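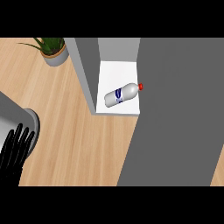 Jelura cell

The Jelura cell is a simulated robot work cell kept by the robotics group at Markthorpe. It exists only as a set of files, and so it has no oil to change and no belts to wear out, but the people who look after it will tell you that it wants nearly as much care as a cell made of steel. It is used for practice in reaching for, gripping and lifting everyday things, mostly bottles, from a low white surface tucked in among gray panels. The cell runs in a simulator called Nako, and the hand on the end of its arm is modeled on a design known in the group as the Dlamini hand.

Background

The cell was first put together in February by Keabetswe Makhubela, who wanted a place where a new hand could be tried out without anybody having to sweep up afterward. Her first version was a bare floor and a table, and it did its job well enough. The trouble came when programs that had behaved beautifully at the table were asked to work close to walls and in corners, where they tended to come to grief. The second version, with its upright panels and its low surface, was brought into daily use on 25/10/2020, and it's the one people mean today when they say "the Jelura cell" (the older one is still there in the archive, and now and then someone opens it for old times' sake).

The name is simply the name of the folder the first files were saved in. Several better names have been suggested over the years and none of them stuck.

Layout

The room is meant to feel a bit like a home. The floor is light wood with a streaked grain, and a potted plant with long pointed leaves stands on it near the slanted gray panel to the left of the work area. Visitors sometimes take the plant for decoration, and it is pleasant to have, but it also gives the vision programs something leafy and awkward to look at, and it makes a handy landmark when two camera views have to be matched up.

The white surface lies between that panel and a much larger plain gray one on the right. The larger panel is the part of the cell that causes the most bother. A bottle lying with its cap toward it leaves very little room at that end, so a hand coming in from the right has nowhere to go, and the arm has to approach from the open floor on the left instead. A good deal of the cell's setup comes down to making that approach comfortable.

The standard object is a white plastic bottle with a red cap and a blue and white label. The red cap is a great help in checking a pose by eye, as it shows at once which way the bottle is pointing, even in a small preview window.

Setting up

A fresh copy of the cell takes a patient person the better part of a morning to set up, and a hurried person rather longer. The order of the work is fairly settled by now.

The room is loaded first, with the arm switched off. The floor is checked for level, and then the white surface is checked against the floor. This sounds a silly thing to do in a simulator, where nothing ever settles or warps, but an old file once came back from a conversion with the surface tilted by a hair, and every bottle placed on it crept slowly toward the wall. It took days to find.

Next comes the arm. Its joints are run one at a time through their full travel, slowly, while somebody watches for any place where a link passes through a panel. The hand follows. Each finger is opened and closed by itself, then all of them together. Makhubela's setup notes, which run to 86 numbered steps, give more room to the fingers than to all the rest of the arm, and anyone who has spent an afternoon with the Dlamini hand will understand why.

The bottle goes in last. It is set down lying on its side, a little above the surface, and allowed to drop the last small distance so that the simulator can work out the contact for itself. Putting it exactly on the surface seems tidier, but it often leaves the two shapes overlapping very slightly, and the bottle then hops when the clock starts.

Checking the grip

Once everything is in place, the cell is given a short grip test. The hand comes in low from the left, closes on the base end of the bottle and holds it above the white surface while the contact readings are saved. 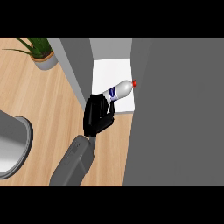

Holding the bottle near its base leaves the neck and cap out in the open, and that makes the test a demanding one. The weight hangs off to one side of the fingers, so any weakness in the grip tends to show up as a slow droop at the cap end. A firm hold in the middle would be kinder to the hand, but it would hide just the sort of fault the test was written to catch.

The full test has 212 trials, with the bottle turned a little differently in each. A cell is passed as ready when the trials match the saved record from the last good copy. When they don't, the usual advice is to look at the finger settings before anything else, and only then to start suspecting the bottle.

Upkeep

Looking after the cell is mostly a matter of keeping small changes from piling up. The four files that matter most (room, arm, hand and bottle) are locked, and a change to any one of them calls for the grip test to be run again from the beginning. Updates to Nako are held back until a spare copy of the cell has been through them first.

The label on the bottle has needed more attention than anyone would have guessed. It is a separate thin shape wrapped around the body, and in early copies the fingers caught on its edge as if it were a ridge. The cure was to let the label be seen but not touched, so that the hand now feels only the smooth bottle beneath it.

Common faults

The change log lists 105 repairs, and the same few turn up again and again. Shaking fingers usually mean that the contact stiffness has been set too high for the length of the time step, and halving the step is a quick way to find out. A bottle that slides out of a closed hand points to friction values lost when a file was copied. If the arm stops short of the bottle and refuses to go any farther, the collision margin on the large panel has most likely been put back to its default, and it should be reduced a little at a time, with the arm moved back to its rest position between tries.

See also

Dlamini hand
Nako (simulator)
Markthorpe table cell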